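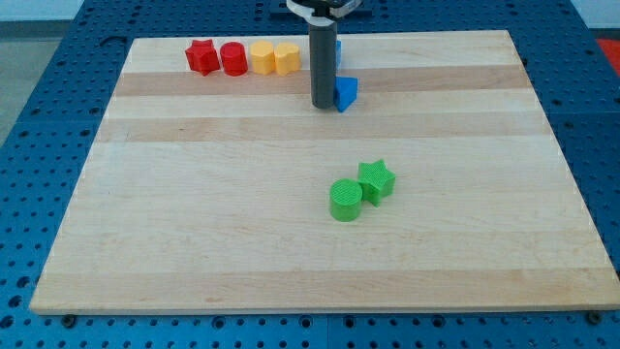

The striped board on the blue bench, with the row of printed blocks along the far edge. Red star, red cylinder, two yellows.

# Printed shapes and the striped board: bench gallery, February

Quick page for now, will tidy when I get a minute. One picture up top and then my notes on the set, as people keep asking what the blocks are for and where the board came from. Written up by Alžběta Ďurica, Clastholm workshop, blue bench end.

## The board

Butcher-block style, pale strips running the long way with a couple of darker tan bands through it. I wanted something with stripes so you can say "put it on the dark line" and everyone knows where you mean. Works better than tape. Tape lifts.

Came out of the Oltier offcuts bin, the big one by the back stairs. Paid 290 for three boards, kept the nicest, other two went to Samuel for his kitchen (he still hasn't cut them down). Sanded twice, oiled once. Might oil again in spring. Don't put mugs on it please.

It sits straight on the blue perforated top. Holes everywhere on that table, small ones, and if you drop a grub screw down there you can say goodbye to it. The board covers a good stretch of them so that's another point in its favour.

## The blocks

All done on the Jonier, the older of our two printers. Slow but I trust it. You can still see the layers on the red cylinder if you look at the flat top, and the star has ridged sides. I did think about filling and sanding them. Didn't. The texture gives you a bit of grip and I've got enough sanding in my life.

**Red star.** Five points, stood upright like a thick biscuit cutter. My favourite of the lot. Also the one that took the most goes, the first prints curled at the tips and one came off the bed halfway and made a birds nest. Slowed it right down in the end.

**Red cylinder.** Easy. Similar height to the star so the pair look right together. First thing I printed for the set, if I remember right.

**Yellow cylinder.** Same idea, other colour. Smooth round the side, came out very clean. Different spool, new that week, and I think that helped more than anything I did with the settings.

**The other yellow.** More faceted, people call it the hexagon, or the flower, or "the nut". Answer to all of them. It's the one that gets left till last in the sorting game as it looks so much like its neighbour when you're going fast.

## What we do with them

Mostly sorting and lining up. By colour, by shape, then by both, which is where the arguments start. You begin with everything along the back edge, all close together, and the rest of the board clear to work on. Then someone calls a shape and a stripe.

House rules, such as they are:

- blocks start at the far edge, small gaps
- one block moved at a time
- calling "the yellow one" doesn't count, say which
- stood up, not on their sides
- put them back after, same row if you can manage it

Samuel wants numbers painted on. No. Spoils the look and you'd only ever read the numbers.

## Odds and ends

Spool weights, for whoever asked: the whole set including failed stars used 177 grams of filament. Most of that was failed stars. I keep the bits in a jam jar, no idea why.

The files are on the shared drive in the Clastholm folder, under "shapes_final" and not under "shapes_final_new", which is older. Sorry. Will rename. If you print your own set, scale everything by the same amount or the heights stop matching and the whole lot looks scruffy in a row. Red, yellow, green and blue is just what we had in. Blue can get lost on that bench I think, though a darker one might do better.

Somebody offered me 2000 for the bench top the other day, panels and all. Not mine to sell! And where would the board go.

Still to come:

- an orange pair, if the spool ever turns up
- a cross shape, drawn but not printed
- some sort of tray or bag for the blocks, they live in my coat pocket at the moment
- proper close-ups of the star from teh side, with better light

If you've borrowed anything from the set drop it back by the end of the month, on the bench or in my pigeonhole, either's fine. There's a spare star going free to anyone who wants it, one point slightly squashed. Come by after 4 and ask for me.

A.Ď.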